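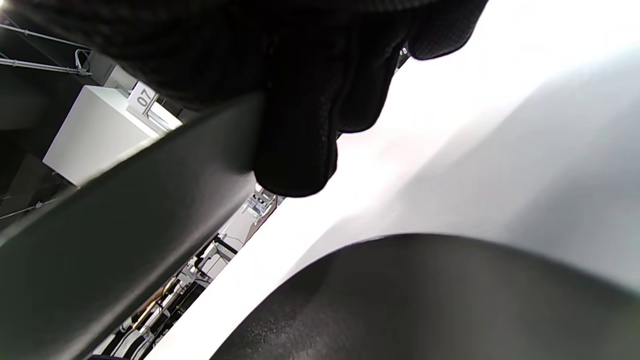 Plindine: serial logger firmware and host tools

Plindine reads up to two analogue channels on a small microcontroller board and sends the samples over USB serial to a PC. The host tool writes them to plain CSV. It was written for slow signals: battery discharge, temperature drift, supply ripple under a changing load. It is no substitute for a bench scope.

Requirements

A Nukska board, revision 5 or later. Earlier revisions have the reference pin tied to the supply rail and will give readings that wander with the USB voltage.
Python 3 with pyserial.
A USB cable with data lines.

Building and flashing

Fetch the source and run make in the firmware folder. Hold the boot button, plug the board in, then run make flash. The board restarts by itself and the LED blinks twice. If the LED stays on, the bootloader did not accept the file; run make clean and start again.

On Linux your user must be in the dialout group. Log out and back in after adding it.

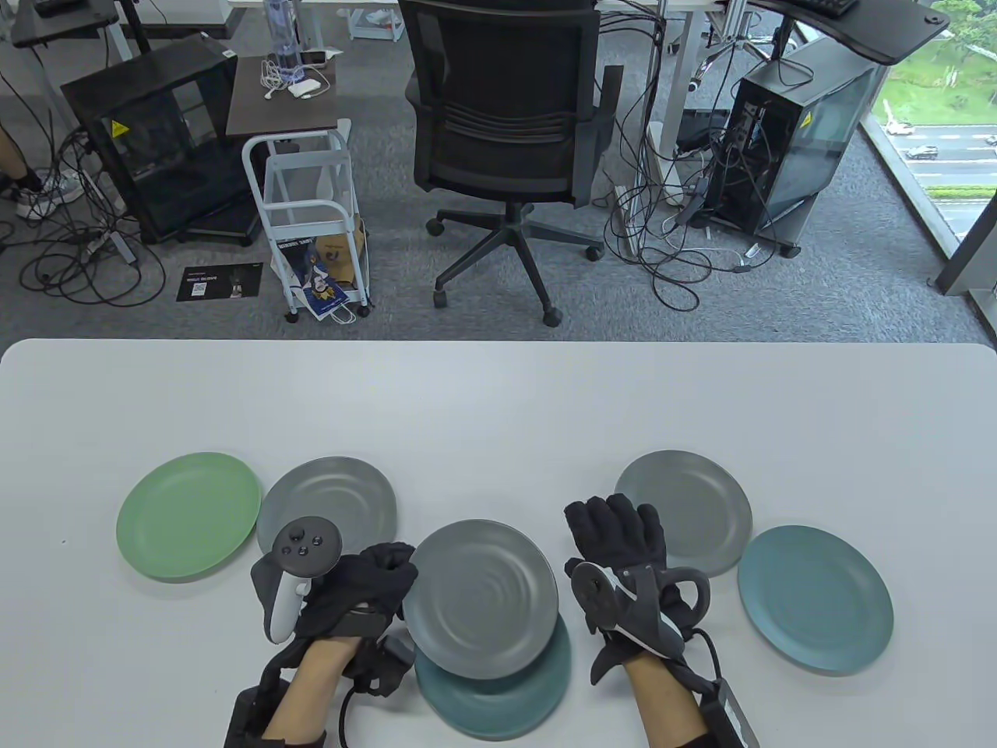 Haberkorn wrote on the tracker that the LED also stays on when the board is plugged into an unpowered hub, even after a good flash, and that moving it to a port on the PC cleared the fault. I have repeated this with one hub and left the issue open.

Usage

plindine --port /dev/ttyACM0 --rate 800 --out run.csv

The rate is in samples per second per channel, and 800 is the highest setting that does not drop samples with both channels on. The tool will accept higher values but prints a warning. Stop a run with Ctrl-C; the file is closed properly.

Each line holds a sample number, the raw value for channel A and the raw value for channel B. Raw values are not converted to volts unless --cal is given.

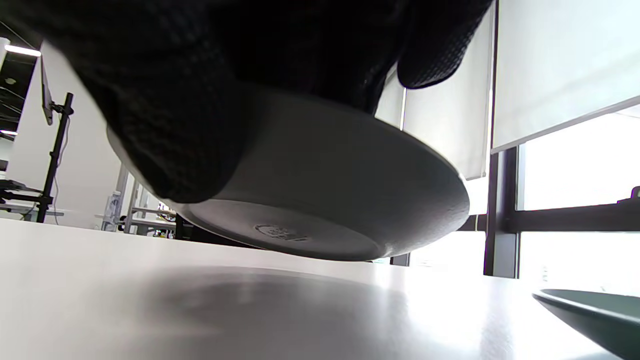
Wokano, 2 Jul 2020

Notes on calibration

Short both inputs to ground and run plindine --zero. Then connect a known voltage and run plindine --span, giving the voltage in millivolts. The result is stored in cal.txt in the current folder. My own board reads 2369 counts at the span voltage. Yours will differ, so do not copy my file.

Calibration done in January still held within two counts when I checked it for this release. I have not tested over a wide temperature range.
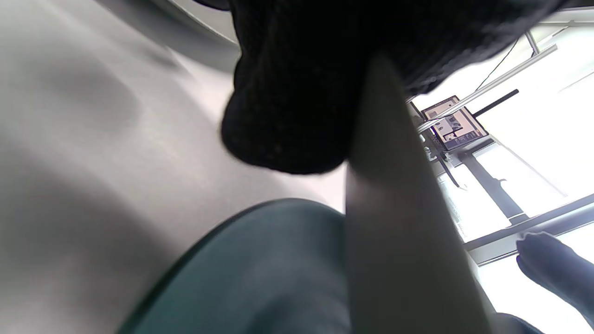
The zero step must be repeated if the input resistors are changed. The span step need only be repeated if the reference part is replaced.

Known problems

Channel B shows a small amount of crosstalk when its input is left floating. Tie it to ground if unused.
The Windows build does not notice when the board is unplugged in the middle of a run.
The sample number wraps on very long runs. Splitting the file by hand works for now.

Licence

MIT. See the LICENSE file.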